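Category: Automation incidents | Hand-held manipulation devices

13 November entry revised by Nantana Chaimongkol, November 13, 2019

The Lorkberg gripper fault was a recurring failure in the Putik hand-held gripper, a device held in the hand and used to record gripping movements for later use by robot arms. The fault caused one or both jaw fingers to close without a command from the operator. It was first reported at the Lorkberg test rooms and was later found in units at a second site, Petchrat. No serious injury was recorded, but the fault led to the withdrawal of 47 units and to changes in the way the device was wired, held and checked before use.

Background

The Putik gripper was made in small numbers by Zinora, a workshop supplying equipment to research groups. The units were used in pairs, one in each hand. The operator carried out simple household tasks at a table, such as opening a box or folding a cloth, while the position of each gripper and the opening of its jaws were written to a file. The jaws were moved by a small motor, which followed the pressure of the operator's finger on a trigger.

Power and signals shared a single cable, which left the rear of the body. In the first version of the device the cable was held only by its plug. Zinora's handbook advised users to leave a slack loop behind the wrist, but gave no length and did not say how the loop should be kept in place.

First reports

The first written report was made at Lorkberg in October by Fuseini Dankwa, who was then in charge of the test rooms. An operator had been lifting the lid of a storage box when the right gripper closed on the side of the operator's left thumb. The skin was bruised but not broken. The session log showed no trigger signal at the moment of closing, and the entry was at first put down to operator error.

Two further reports followed, bringing the total at Lorkberg to 3. In each of them the operator had been reaching across the body with the right hand. Dankwa withdrew the right-hand units from use and asked for the logs of earlier sessions to be read again. The second reading found short gaps in the trigger signal that had been passed over, as the recording software filled them with the last known value.

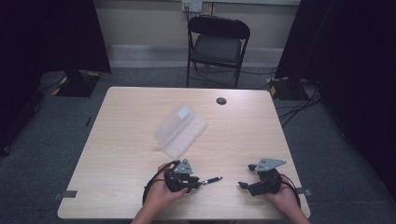
The cause was traced to the point where the cable entered the body of the gripper. When the plug was pulled sideways, the signal wire could part from its contact for a moment while the power wires stayed connected. The motor controller read the missing signal as a full press of the trigger and closed the jaws. Two-handed work at a table brought out the fault more often than bench testing had done. With the grippers turned to face each other in front of a plastic container, a black cable runs back from each device past the operator's hand, and any reach towards the far side of the table takes up slack on that side. The bench tests at Zinora had been made with the gripper clamped and the cable lying straight, so that no sideways load reached the plug.

A second weakness was found in the controller itself. The motor had a current limit, but it was set high enough for the jaws to hold heavy objects and gave little protection to a finger caught between them. There was no separate means of stopping the motor from the gripper, and an operator with both hands occupied could not easily reach the switch on the power supply.

Inquiry at Petchrat

Petchrat held the larger stock of the devices and was asked to examine all of its units. Of 105 grippers inspected, 45 showed wear at the signal contact. Left-hand and right-hand units were both affected. Some of the worn units had never been the subject of a report, and the inquiry noted that operators tended to restart a session after an unexpected closing without writing it down.

Corrective measures

Zinora changed the controller so that a lost signal opened the jaws and cut power to the motor. A clamp was added to the body to take the pull of the cable, and the current limit was lowered. Withdrawn units were returned to the workshop for the same changes.

Both sites also adopted a check before each session. The operator holds the gripper with the jaws open and clear of the other hand, and moves the wrist through its full range while a second person watches the trigger signal on the screen. Any gap in the signal means that the unit is set aside. Recording software at Lorkberg now marks missing values as missing.

Recordings made before the changes were kept, with the affected passages marked. Their use for training robot arms remains suspended at Petchrat, where the review of older files has not been completed.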